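How to Clean and Re-oil a Dark Wooden Tabletop

By Subbarao Venkataraman
February 13, 2019

This procedure covers a dark brown wooden table with an oil finish that has gone dull or sticky from daily use. It does not apply to lacquer or polyurethane. To check the finish, put a drop of water on the underside and leave it for 8 minutes. On oiled wood the spot darkens slightly. On a sealed film it stays as a bead and wipes off clean.

You will need two buckets, mild dish soap, lint-free cotton rags, a gray nonwoven pad, 200 ml of hardwax or Danish oil, and nitrile gloves. The quantity is enough for a four-seat table with some left over.

Step 1. Clear the table and pull it away from the wall so that you can reach all the edges. Vacuum the surface with a brush attachment. Grit left on the wood at this stage will scratch in the next.

Step 2. Mix one teaspoon of soap into a bucket of lukewarm water. Wring the rag until it no longer drips. Wipe along the grain from one end to the other, overlapping each pass by half. Rinse with a second rag and plain water, then dry the top at once.

Step 3. Let the table stand overnight. Moisture raises the grain, and the surface will feel slightly rough when it is ready for the pad.

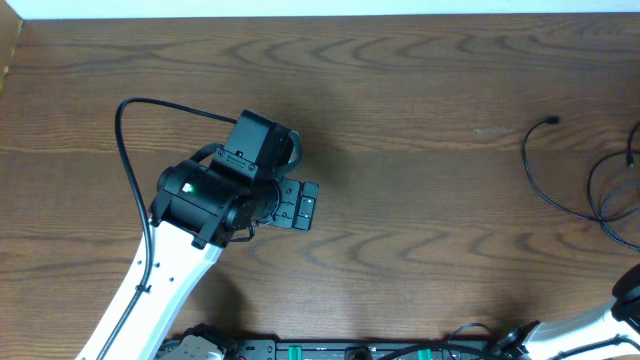

Step 4. Rub the whole surface with the gray pad, light pressure only, following the long direction of the grain. Where the figure turns into arches or waves, keep going straight. Do not follow the curves. Curved strokes leave marks that show under a low lamp once the oil is on. Remove the dust with a dry cloth.

Step 5. Apply the oil thinly with a folded rag, working in sections the width of your forearm. Leave it for 15 minutes. The arched figure often soaks up more than the straight streaks – add a little oil to any patch that looks dry.

Step 6. Wipe off all the excess with a clean rag, then go over the top again with another. Oil left standing on the surface turns tacky and has to be removed with the pad.

Step 7. Wait 24 hours and repeat Steps 5 and 6 if the color is uneven. Use placemats for the first week and keep water off the surface.

Oily rags can ignite on their own. Spread them flat outdoors to dry, or soak them in water and seal them in a metal can before disposal.

For white rings that remain after Step 2, rub the ring with the gray pad and a few drops of oil, then wipe dry. Deep black stains are usually iron marks and need oxalic acid – treat those before oiling.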